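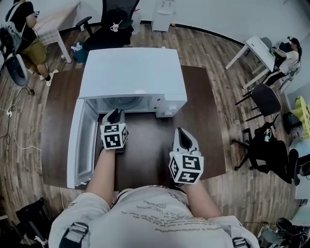
The Kitchen Corner at Durnell

Welcome to the little gallery page for our shared room at Durnell, which so many of you have asked after since we moved in (thank you for the kind notes, they did cheer us up!). It's a plain sort of place with a wooden floor and more chairs than anybody seems to sit in, but we've grown very fond of it, and it felt high time we put something up for friends at the Bireck branch who haven't managed the trip over yet.

We begin with the microwave, door wide open on its dark brown table. It's a simple white one with a round dial down near the corner, and I do love a dial – no beeping through menus when all you want is your soup hot. Two minutes does most things, though a jacket potato from the Saturday market wants 9 and a good rest afterwards.

Behind it is the rest of the room, with the water dispenser back against the wall, desks to either side and a small white cup sitting on the seat of the black mesh chair. It's a friendly arrangement, I think, having the food and the work all in together, and you can have a chat with whoever is at the white folding table while your lunch warms through.

If you're coming over from Bireck, the 44 bus stops by the gate and runs every 30 minutes until early evening. Do bring your own mug, and please leave the microwave door ajar for a bit after anything with fish in it.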